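Planning the Equipment Budget for a Second Mobile Manipulator

2025-08-29

Over the past several weeks I have been preparing the equipment request for the second phase of our household assistance project at Parnetell. Several readers have asked how such a request is put together, and this post sets out the main decisions, including two that I would now make differently.

The first phase was funded as a single purchase: one mobile base, one arm, one two-finger gripper. The arm came from Skonmont and the base from Simões, and the two were joined with an adapter plate made in our own shop. The purchase order was simple. The spending that followed it was less so. Replacement fingertips, a second battery, a longer cable set and a wrist camera mount were all bought separately during the year, each with its own approval form and its own shipping charge.

For the second phase I have therefore divided the request into four parts: the robot itself, consumables, spares, and site preparation. The consumables line is the one most often questioned by reviewers. Rubber fingertips wear down quickly when they are used near tile and grout, and Grosico sells them only in packs of 4. A pack costs 35 dollars. We have requested enough for a full year of daily use, together with 100 dollars for cleaning supplies and adhesive tape.

The largest single item outside the robot is a replacement wrist camera, quoted at 1249 dollars. I considered a less expensive model and decided against it. Our work takes place in ordinary homes with the lights off or nearly off for much of the day, and an image that is acceptable in a bright laboratory may be of little use under a kitchen table. The quotation is valid through October, and I have asked that this line be approved ahead of the others if the full request is delayed.

Reach is the second planning question. The first arm was selected mainly for its work at counter height. A large share of the tasks we now record take place near the floor, among things that people store under tables and on low shelves. Lined bins, bottles and soft packages stand close together, and the gripper has to arrive between furniture legs at a shallow angle.
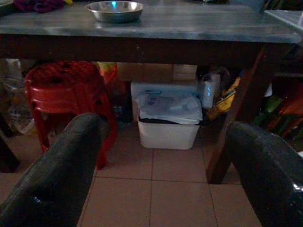

Under-table work: the gripper facing a lined white bin on a tiled floor.

Views of this kind led me to add a short extension bracket to the request and to ask Skonmont for a drawing of the wrist with the fingers fully open. I would advise anyone planning a similar purchase to obtain that drawing before signing - the width of the open hand is rarely given on the data sheet, and it decides which gaps can be entered at all.

Site preparation remains the least certain part of the budget. It covers transport, floor protection and a small allowance for household items damaged in the course of the work. I have left it as a single sum for now and will divide it once the list of homes has been settled.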